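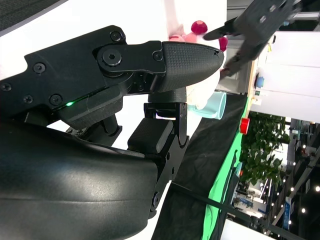 Our small workshop finally has money for a two-arm cell, and I am the person who must write the plan. I will put my notes in this thread, maybe they help another shop of our size. We pack and sort gift items, many of them soft. 1/

First thing I learned: the arm is the easy line in the budget. Every seller gives you this price in one minute. For the gripper, the fingertips, the cables and the mounting plates I had to ask again, sometimes three times. 2/

We have two offers on the desk, one from Limel and one from Troleck. Limel is cheaper on the first page. Troleck is cheaper on the last page, where the spare parts are. I read both from the back now. 3/

About fingertips. Pads with a grid texture hold a mug and a plush toy with less force than smooth ones, at least this is what I was told at both stands. But pads get scratches, and textured pads collect fibers. So I count pads as a consumable, the same as tape or gloves. 4/

One set of pads in the Limel offer is 458, and a set means one gripper. We have two grippers. I almost wrote 458 in the yearly plan and went home happy. 5/

Then the question how many sets per year. Limel says it depends. Troleck says it depends. I put two changes per gripper per year and wrote next to it "guess" in capital letters, so my boss can be angry with the right person. 6/

Ask if you can change the pad alone, or if you must take off the whole finger. With small screws it is maybe a coffee break. With the big pivot bolt also out, you probably need to calibrate again, and this is a half day you don't pack anything. 7/

Cameras on the wrist: I want them, but the price of the camera is not the full price. There is a bracket, a longer cable, a license for the software, and somebody has to clean the lens. Troleck put the license under "services", page 11. I found it on a Tuesday evening and did not sleep very well. 8/

Somebody asked me why two arms when one costs less. Our items are light but they have a bad shape. One arm holds the bag open, the other puts the toy in. We tried on paper to do it with one arm and a fixture, and the fixture needed a new version for every bag size. 9/

The table. I forgot the table! It must be heavy and flat and it must stay where it is. Our carpenter wants 700 for one with a steel frame, the arm seller wants much more for nearly the same. We take the carpenter. For the cover we try black cloth, it is easy to replace when it gets dirty. 10/

Safety was a separate talk. We hired Radonjić, a small engineering office in our town, to do the risk assessment before we order and not after. They moved the cell away from the door and by this they saved us one fence panel. I recommend to do it in this order. 11/

Please bring your own items to a demo. The items of the seller are chosen well. Ours are slippery, or they have a ribbon, or they roll. I carried a full bag of our worst products through the hall and let both sellers try them. One of them asked for a second try, I said of course, and I wrote this down too. 12/

Training: the Tundasley course is for two persons and we send two. If only one knows the cell, then his vacation is also the vacation of the cell. My boss agreed on this point faster than on all the others. 13/

What is still open: delivery time (Limel does not want to write it in the contract), who pays the transport if a gripper goes back for repair, and if the spare gripper should be bought now or next year. I am for now. 14/

The order should go out in October. If you have used pads on plush for a longer time, please write me how many sets you really needed. I would like to delete the word GUESS from my table. 15/15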